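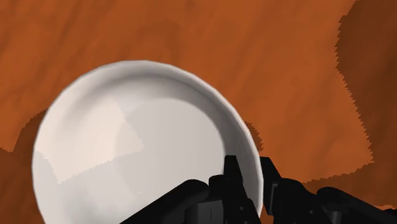

Sisisari 现场音乐演出登记数据集
说明文件(第2版)

概述

本数据集收录 Sisisari 市区及近郊现场音乐场所的公开演出登记信息,由 Drerau 音乐档案中心整理并维护。全集共有演出记录4000条,涉及场所37处,内容包括演出日期、场所、演出单位、曲风类别、票价区间、主办方性质及登记状态。数据以表格文件形式发布,供音乐产业研究、城市文化规划、场所经营分析及教学使用。

使用者在引用或加工本数据集之前,应通读本文件,尤其是“收录范围”“已知问题”和“使用限制”各节。第1版的使用者还应阅读“版本变更”一节,两个版本的场所编号不能直接对应。

编制背景

Sisisari 的现场音乐演出长期由各场所自行公布,公布方式包括门口张贴的节目单、场所网页、票务系统页面和地方报纸的文艺版。各来源格式不一,保存期限也不一致,场所歇业或更换经营者之后,原有节目单往往随之散失。研究者若要考察某一曲风在本市的演出频率,或者比较不同街区的场所密度,只能逐家索取资料。

Drerau 音乐档案中心原有的馆藏以唱片、手稿和录音母带为主,节目单类材料仅作为附属文献收存。编制第1版时,中心将馆藏节目单与场所提供的排期表合并录入,形成了初步的登记表。第2版在此基础上接入 Ernex 票务登记系统的公开导出文件,并对全部场所重新编号。

收录范围

地域范围为 Sisisari 市区及与市区有公共交通直接相连的近郊。Alvarado 街区场所集中,单独设有街区代码,其余场所按行政分区归类。

场所范围包括专业音乐厅、俱乐部、设有固定舞台的酒吧和餐厅、社区会堂,以及定期承办音乐演出的书店与展览空间。临时搭建的户外舞台不作为场所登记,在其上举行的演出也不收录。

演出范围限于面向公众、事先公布并以音乐为主要内容的现场活动。免费演出与售票演出均予收录。下列活动不在收录之列:私人宴会中的伴奏,婚丧仪式用乐,仅播放录音的舞会,宗教场所的日常礼拜音乐,以及各类学校面向本校师生的内部汇报演出。教堂和学校对外公开售票或公开邀请听众的音乐会,按一般演出处理。

音乐节的收录办法另有规定。在登记场所内举行的音乐节场次,按场次逐条录入,并在“所属活动”字段中注明音乐节名称;在登记场所之外举行的场次不予录入。使用者不应以本数据集推算任何音乐节的完整规模。

数据来源

第一类来源为场所排期表。签署资料提供协议的场所定期向中心提交排期表,由编目人员按统一格式转录。

第二类来源为 Ernex 票务登记系统的公开导出文件。该文件包含演出名称、开演时间、票价档次和售票状态,不包含任何购票人信息。

第三类来源为馆藏节目单及报刊预告。此类材料主要用于补充未使用票务系统的小型场所,录入时在“来源类别”字段中标记为“文献”。

同一演出见于多个来源时,演出日期与开演时间以 Ernex 导出文件为准,演出单位名称以场所排期表为准,票价以较晚取得的来源为准。来源之间的差异不作覆盖式修改,原始写法保留在“来源备注”字段中。

文件组成

发布包内含下列文件:

演出主表:每行对应一场演出,是数据集的核心文件。
场所表:每行对应一处场所,含编号、名称、街区代码、场所类型及核定容量区间。
演出单位对照表:记录同一演出单位的不同写法及其规范名称。
曲风类别表:列出各类别的名称、适用说明和上级类别。
变更记录:逐项列出本版相对于第1版的修改。
说明文件:即本文件。

所有表格采用逗号分隔格式,字符编码为UTF-8,首行为字段名。字段内若含逗号,则整个字段以双引号括起。空值一律留空,不使用“无”“未知”或零值代替。

主要字段说明

演出编号:数据集内唯一,由系统分配,不含语义信息。已撤销的编号不再使用。

场所编号:与场所表对应。场所更名而地址与经营主体未变者,沿用原编号;迁址者分配新编号,并在场所表“前身”字段中注明原编号。

演出日期:以开演时的日期为准。跨越午夜的演出记入开演当日。

开演时间:采用二十四小时制,取公布时间。实际开演时间不作记录。

演出单位:填写规范名称。同场有多个演出单位者,以分号分隔,主要演出单位列于首位。公布材料未区分主次的,按材料所列次序填写,并在“次序说明”字段中注明。

曲风类别:每场演出填写一个主要类别,可附加一个次要类别。类别由编目人员依据公布材料判定,演出单位自行申报的曲风保留在“自述曲风”字段中,不作改写。

票价下限与票价上限:以当地货币计,取公开发售的票面价格,不含手续费、寄存费和最低消费。免费演出两个字段均填零,自愿捐助性质的演出两个字段均留空,并在“收费方式”字段中填写“捐助”。

主办方性质:分为场所自办、外部主办、演出单位自办和公共机构主办。主办关系无法从材料中确认的,本字段留空。

登记状态:分为“已公布”“已改期”“已取消”和“已核实”。“已核实”表示场所在演出日期之后书面确认该场演出如期举行。其他状态不包含对演出是否实际举行的判断。

来源类别:填写“排期”“票务”或“文献”。多来源记录按上述次序列出,以分号分隔。

整理流程

各来源材料到馆后先行登记,再由编目人员录入暂存表。录入完成的记录须经另一名编目人员对照原件复核。复核意见不一致的,交由编目组会商,会商结果写入“来源备注”。

演出单位名称的归并以人工判定为主。中外文名称并用、乐队改组后沿用旧名、独奏者以个人名义与以乐队名义分别演出等情形较为常见,仅凭字面相似不足以归并。对照表中的每一项归并均附有依据类别,可供使用者自行取舍。对中心的归并结果持有异议的使用者,可改用主表中的“原始名称”字段重新处理。

重复记录的判定条件为场所、日期和开演时间完全相同。同一演出单位在同一天于同一场所演出早晚两场者,视为两条独立记录。

登记状态的更新设有期限。演出日期之后60天内收到的场所确认予以采纳,逾期收到的确认留待下一版本处理。本规定适用于所有场所,包括公共机构管理的场所。

质量说明

主表在发布前通过字段格式检查、编号对应检查和日期有效性检查。场所编号与场所表之间不存在无法对应的记录。曲风类别字段由编目人员判定,带有一定主观性,中心建议使用者在以曲风为主要变量的研究中自行抽取样本复核,并在成果中报告复核办法。

票价字段的完整程度因来源而异。来自票务系统的记录一般载有完整的票价档次,来自文献的记录则常仅载有单一价格,此时票价下限与票价上限填写相同数值。

已知问题

小型场所的收录不够完整。未使用票务系统且未签署资料提供协议的场所,仅能依靠节目单和报刊预告补充,临时加演的场次容易遗漏。

Alvarado 街区的记录密度高于其他街区,部分原因在于该街区场所提交排期表较为及时。在比较街区之间的演出数量时,应将资料提供情况纳入考虑。

部分酒吧和餐厅的驻场演出以“每周固定”形式公布,未逐场列明。此类演出仅在材料载有具体日期时录入,因此爵士与民谣类驻场演出在数据集中偏少。

演出取消信息的公布不及时。标记为“已公布”的记录中可能包含实际未举行的演出。需要以实际举行场次为分析对象的,应仅选用“已核实”记录,同时注意各场所的确认积极程度不同,由此得到的子集并非随机样本。

场所核定容量取自场所申报,坐席与站席的换算标准不统一,不宜直接用于估算观众人数。数据集不含上座率、票房收入及演出酬金,亦无从推导上述数据。

版本变更

第2版对场所重新编号,新旧编号对照见变更记录。曲风类别表取消了原有的“流行及其他”类别,相关记录已逐条重新归类。“主办方性质”字段为本版新增,第1版已有记录依据原件补填,原件未载明者留空。

第1版中票价含手续费的记录,已改为票面价格。手续费无法分离的,票价字段留空,原数值移入“来源备注”。以两个版本作纵向比较的研究,应统一采用第2版口径。

第1版停止更新,仍保留在档案中心的发布目录中,供核对已发表成果之用。

个人信息与权利说明

本数据集仅收录已公开发布的演出信息。独奏者及歌手的艺名作为演出单位名称收录;艺名与本名的对应关系,除公布材料自行载明者外,不予收录。主办方联系人、场所员工及购票人的信息均不在收录范围之内。

演出单位可书面申请更正名称写法或曲风归类。申请应注明演出编号及更正依据。更正于下一版本生效,并列入变更记录。中心不受理以商业宣传为目的的增补申请。

节目单原件的著作权归原权利人所有。本数据集仅转录其中的事实性信息,不含节目单图文设计、曲目解说或宣传文字。需要查阅原件者,应按馆藏阅览规定另行预约。

使用限制

本数据集可用于研究、教学、新闻报道及公共政策分析。使用者可以复制、改编和再发布,但须注明来源与版本,并说明所作改动。

不得将本数据集用于认定场所经营者的纳税、许可或消防合规情况。登记表依据公开排期编制,不具备执法或审计所需的证据效力。

不得将曲风类别、演出频次或票价字段组合为针对单一演出单位的商业评级并以档案中心名义发布。

商业机构将本数据集并入收费产品的,应事先取得 Drerau 音乐档案中心的书面同意。Ernex 票务登记系统导出部分另受该系统公开数据条款约束,使用者应自行查阅并遵守。

引用格式

建议引用方式如下:

Drerau 音乐档案中心:《Sisisari 现场音乐演出登记数据集》,第2版。

成果中仅使用部分街区或部分来源类别的,应在引用之后注明所选范围。使用演出单位对照表进行归并的,应一并说明。

维护与反馈

数据集由档案中心编目组负责维护。错误报告应包含演出编号或场所编号、有误字段、建议数值及可供核对的来源。缺少来源的报告予以登记,不作为修改依据。

下一版本的资料征集于七月开始。有意签署资料提供协议的场所,可向编目组索取排期表模板。模板与演出主表字段一致,已使用 Ernex 系统的场所无须重复填报票价与开演时间,仅需补充演出单位次序及主办方性质。

编目组办公时间为上午九时至下午五时,公共假期除外。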